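Noiphan 布坊开放日走访记

2021年8月1日,星期日

布坊的邀请函上写着"交通便利",指的大概是他们自己的货车。我从 Osik 下了车,沿着一条没有树荫的水泥路走到门口,衬衫已经可以送去参加他们的吸水性演示了。

签到台摆在仓库侧门,Manee Bunnag 给每个人发一张贴纸和一条擦汗用的小方巾。方巾是次品,角上缝歪了,她说歪的不卖,送人正好。我拿到的那条歪得很有诚意,四个角没有一个肯跟另一个对齐。用到现在,吸水倒是没话说。

上午看织造间。讲解由 Surachet Boonyarit 负责,他在机器旁边讲了半个多小时,我听清的部分包括"棉""这边走"和"小心头"。后来到了走廊上他又好心重讲一遍:布坊做的主要是餐巾、擦碗布和桌旗,坯布自己织,染色送到外面,回来以后再裁、锁边、过水、熨、叠。墙上贴着一张流程图,箭头画得密密麻麻,有一支从"检验"直接指回"裁剪",旁边用圆珠笔补了"偶尔"两个字。

样品间比织造间凉快,所以大家在里面待得格外久,对布料也表现出了格外的兴趣。架子上按色号排,登记在册的有154种,其中灰色的数量让人怀疑染厂那边天气不好。同行的一位太太拿着两块灰布走到窗边比了很久,问哪块是"鸽灰"。陪同的姑娘翻了背面的标签,两块都是。

午饭在院子里吃,咖喱饭,配一张自家出的纸样餐巾(纸的,布的舍不得)。Eilidh MacBrayne 也在,她给一家叫 Skallow 的旅馆采购布草,是这天少数真来谈生意的人。她对擦碗布只有一个标准:洗过很多回以后,还能不能平平整整地摆在毛巾架上。她说客人从来不看料子,只看边。我问她今天看中了什么,她说看中了椅子,问过了,不卖。

下午的重头戏是折叠课,分两场,我排在后一场。老师 Duangjai Kamolrat 先示范对折,再对折,再卷,动作快得像在藏东西。轮到我们,满屋子都是叹气声。教学单上一共九步,我在第六步的时候发现自己手里那块已经回到了第二步的样子,还多出一道印子。老师过来看了看,把它抖开,说重来也好,布不记仇。我觉得熨斗未必同意。

小卖部设在出口,绕不过去。擦碗布五条一捆,用纸带扎着,纸带上印了洗涤说明,字小到需要先信任它。我买了一捆,又买了一条桌旗,理由是当时后面排着人。付款时系统坏过一回,收银的小伙子改用纸笔,算得比机器快,脸上也看得出来他知道这一点。

几条给后来者的情报:织造间要穿包脚鞋,凉鞋会被客气地请去看录像,录像我路过时瞄了一眼,讲的是棉花的一生,刚放到播种。停车场下午晒得厉害。厕所在样品间后面,挂的擦手巾是全场质量最好的一条,我问过型号,人家说那是从家里带来的。十一月还有一次开放日,据说会加一个染色体验,请自备不心疼的衣服。

折叠课教会我的东西,说到底是桌子要紧。我家那张餐桌刷了亮漆,布铺上去自己会跑,对折还没完成,下半截已经到了桌沿。老师的意见是找个不打滑的台面,周围腾出地方,再谈手法。所以这张照片里,我如今最爱看的是那片浅色木头桌面,光看着就觉得布在上头会老实些;布在手指尖朝着的那一头,四根手指各亮着一点蓝光,略微张开排成一列,架势比我上课时从容得多。我回家试着把餐桌铺了层旧毯子再折,折出来一个近似长方形的东西,家里人把它拿去垫锅了。

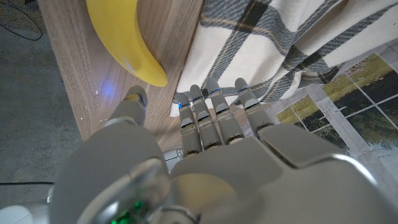
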